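Dye room notebook
2019-06-12
Vat 713, fructose and lime, first full session

Vat opened after sitting covered overnight. Surface had a coppery skin and a fair head of bloom, liquid underneath yellow-green when I drew some up in the glass pipette. Smell normal, sweetish, no rot. Moved the bloom aside to the saucer and kept it to put back at the end.

Temperature was low at the start, so I set the pot in the water jacket and brought it up slowly. Target is 40 C for the wool. It overshot by a couple of degrees the last time I used the big ring, so I used the small one and waited. Slow, but it held. The lid stays on while heating. I left the thermometer clipped to the side and did not stir.

pH strip read a bit high for wool. The vat was made up for cotton by the old recipe and I have not changed the lime. I don't want to pull it down with vinegar again, it went flat for a whole day when I did that in the spring. Decided to leave it and keep the wool dips short. Protein fiber will complain if it sits in strong alkali, and the Narine singles are soft enough already.

Yarn for today:

Narine, undyed wool singles, 182 g in two skeins, wound off the cone yesterday.
Helotano, cotton, the unmercerized one, small test skeins only.
Scrap of white linen from the old kitchen towels, used as a dip strip.

All tied in loose figure eights with cotton string, more ties than I used last time. The last wool skeins came out of the vat with pale bars under every tie, so now the string is slack enough to push a thumb through.

Scouring. Wool got a long soak in warm water with the neutral soap, rinsed at the same temperature, left in the rinse bucket until needed. Cotton was simmered with soda ash. Rinse water from the cotton was still tea-colored after the first change and I gave it another. The Helotano always has more wax in it than you would guess from the feel. If it floats in the bucket it is not ready, and one of the test skeins floated, so back it went into the pot.

Order of work was cotton strip, wool skein A, wool skein B, cotton tests. I had meant to put the cotton last anyway because it will take color from a weaker vat if given time, and wool takes everything it can get from the first minute.

Linen strip: in and out quickly, came up yellow-green, turned at the edges first and was blue all over before I had the lid back on. Good enough. I would have liked the yellow to last a little longer in the air. When it turns that fast I start to wonder whether there is oxygen down in the liquid, but there was no cloudiness in the pipette draw.

Wool A, first dip. Squeezed out well before it went in, lowered by the string, opened out under the surface with gloved hands. Kept it off the bottom with the net. I need a new net, the rim has rust on it and rust is the last thing I want in here. Lifted slowly, squeezed right at the surface so the drips didn't fall through air. Color on coming out was a sharp green, evening out to mid blue on the rack. Two darker patches near one end where the yarn had been folded. I opened those up by hand while it was still turning and they softened some.

Wool B, first dip. Same again, but I kept the yarn moving a little the whole time. More even than A. It may also be a shade lighter, hard to say with both of them damp and the light coming from one side of the room. I'll judge when they are dry.
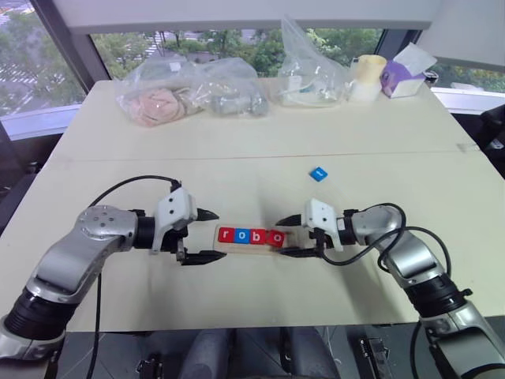 How long should the wool air between dips?
At least as long as it spent in the vat, and longer if any green is left down in the center of the skein.

I used to hurry that part. The outside of a thick skein looks finished well before the inside has turned, and if it goes back in too soon you carry air down with it for not much gain in color. I now open each skein on the rack and turn it end for end halfway through. It also helps to spread the strands where they pass over the dowel, since that strip gets no air at all otherwise.

Second dip, wool A. Wetted again in the rinse bucket first, squeezed, lowered. The vat had dropped a little and I let it stand before going in. Came out green but duller than the first time. On the rack it went to a proper deep blue, the kind Romana wants for the blanket borders. The dark patches are mostly gone into the rest.

Second dip, wool B. By now the liquid was more green than yellow and I could see some suspended lime when I moved the net. My own doing, I bumped the side of the pot with my knee. Should have waited for it to settle and did not. B came out with a slight chalky feel at one end. Rinsed that end separately. I think it will wash out, it usually does with the vinegar rinse.

Stopped wool there. A third dip would go darker, but the vat was tired and the fiber has had enough alkali for one day.

Cotton tests. Three short skeins of Helotano, all wetted out, dipped one after the other with increasing time. The first is sky blue and patchy. The second is better. The longest one is clearly the best of the lot and I don't see much reason to keep doing short dips on cotton with this vat. The patchy one is the skein that floated earlier, so I suspect the scour and not the dip. Will keep it as a bad sample and tie a tag on it saying so, otherwise someone will find it in the drawer and worry.

Feeding and resting the vat. Put the bloom back. Stirred once around the wall of the pot, down the middle, no splashing. Added fructose, dissolved in warm water from the jacket, and held back on the lime because the strip was already reading high. Lid on, towel over the lid, ring off. I'll look at it tomorrow. If it is not yellow underneath by then I will warm it again before adding anything else. Last month I kept adding sugar to a cold vat and all I got was a sticky pot.

Rinsing. Wool: two changes of plain cool water, then a vinegar bath, then a plain rinse. Blue coming off in the first change was moderate, in the second very little. Cotton: more blue came off than I like, especially from the patchy skein. Those will get a hot soapy wash after they have had a few days to rest. I used to wash cotton the same day, and Romana Charvát talked me out of it when she was sorting her own samples. I can't prove the rest does anything, but the ones I rested have rubbed off less on the white cloth.

Rub test, quick one on damp wool, white linen scrap wrapped over a finger and passed along the yarn ten times. A: faint mark. B: faint mark, somewhat more at the chalky end. Repeat dry before anything is handed over.

Other bits.

The Dralon cone that came with the last Trnka box is not for this vat. It is acrylic, it takes nothing in here but a gray stain, and it looks enough like the wool on the cone that I nearly wound some off. I moved it to the top shelf and wrote SYNTHETIC on the inside of the tube as well as the paper band. Burn test on a short end confirmed it, hard black bead and a nasty smell. Do that over the sink, with the window open.

Balance was drifting. I weighed the same skein before lunch and again after and got a different figure, so the 182 g above is the first weighing with the fan turned off. Turn the fan off when you weigh. The level bubble was also off center and I reset the feet.

Gloves: the blue pair has a hole in the left thumb. Thrown out. My thumbnail will be blue until July.

Stock of hydrated lime is low, one part tub left and it has been opened often enough that I don't trust it. It goes to chalk standing in air. Order a small tub and not the big bag, we never get through the big bag. Indigo is fine for several more vats. Fructose fine. Out of pH strips in the narrow range, using the wide range ones for now, and they are hard to read once there is any blue on them. A drop on a white saucer first, then the strip, works a little better.

To do when the skeins are dry:

Compare A and B in north light by the back door.
Weigh both again, fan off.
Wind a short length of each onto a card with vat number, number of dips, and temperature.
Hot wash for the Helotano, after resting.
Find out whether Romana needs both skeins the same depth. If so, B gets one more dip on a fresh vat and A does not.
New net, plastic rim or stainless.

Checked the pot again before closing up. Lid still warm, no leak at the jacket. Skein B has dripped on the floor under the rack – mopped, but look out for a slick spot by the drain. Both windows left on the latch.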